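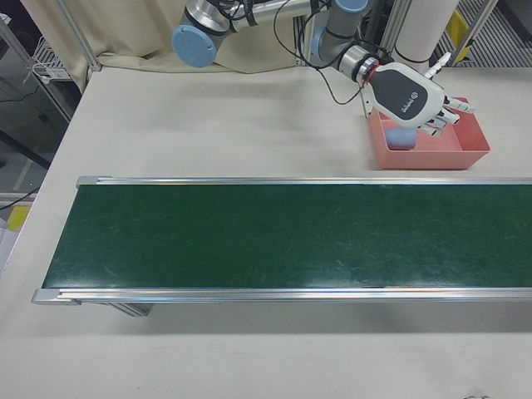 Kristýna Vrabec reckons a benchtop conveyor should be bought for its rails first and its belt second, and after a year of selling the Flurnis I've come round to her way of thinking. You can swap a belt in an afternoon. A wobbly rail will annoy you for as long as you own it!

So, the rails. They're silver aluminium, one down each side, with grey caps closing off the ends so you're not catching your sleeve on a raw edge (I've got a jumper at home that could tell you all about the model we stocked before). The belt is dark green, and yes, it picks up scuffs and pale streaks once it's been worked. I wipe mine with a damp cloth when I remember and leave it at that. If you want a belt that stays showroom fresh, the Flurnis probably isn't your colour.

It sits up on metal legs, so measure your bench before you order. I put mine on a white tabletop and I'd do it again – anything small that rolls off shows up straight away, which saves a lot of crawling around under the table. A shallow tray beside the far rail is handy too. Mine's salmon pink, and I'm unreasonably fond of it.

## What you get

- Flurnis conveyor with green belt, rails and end caps fitted
- 4 support legs, packed flat
- 2 spare end caps
- Hex key and a printed belt-tension guide

## Ordering

We send everything from the Preswood shed, and if you're nearby you're welcome to pick up (bring a mate, the carton is long and awkward). Delivery takes 3 working days to most metro postcodes. Further out, drop me a line first and I'll get you a proper freight quote.

Replacement belts come from Felo and fit without trimming. Older Hjaltested belts will go on as well, but they're a touch narrow and they wander, so I've stopped recommending them. Check the tension after the first 400 hours of running, then whenever it starts to sound grumbly.

Trays are sold separately. The pink ones are out of stock until December, sorry! Grey is on the shelf now.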